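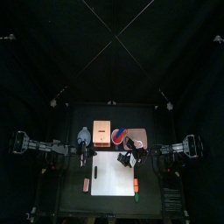 A desk should be cleared to the bare wood every evening, my colleague Alla told me, and whatever does not fit in a drawer should leave the building. I have thought about this advice for nearly nine months, and I must say I disagree with it.

I keep on my desk a cup with markers, a small tray and a few blocks which I use as paperweights. At the office supply shop Tsoukalas they sell closed organizers for all of this, with lids. I bought one in December. After six days I could not find a marker without opening four compartments, and I went back to my cup.

My opinion is simple. Small things need a place, but the place should be open. Blocks are a good case. If you stack them, they take little room, and a stack looks very nice on the first day.
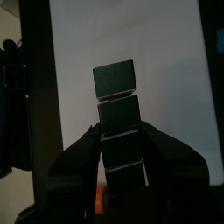 But a stack also asks for attention. Each block sits a little to the side of the one under it, and every person who passes wants to correct it with a finger. Then somebody takes the lowest one and the work must begin again. A row in a tray asks for nothing. You see every block and you can take any of them, also from the middle, and the tray can be carried to another table when you need the space.
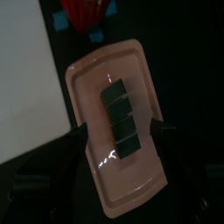 TIRLOW, Friday, March 18, 2022

I add these lines after some letters from readers. One of them writes that a tray only collects dust and old receipts. This is true if the tray is large. Mine holds one row, and when the row is full I stop. Another reader prefers hooks on the wall, and for keys and scissors I agree with her completely. For blocks I will stay with the tray.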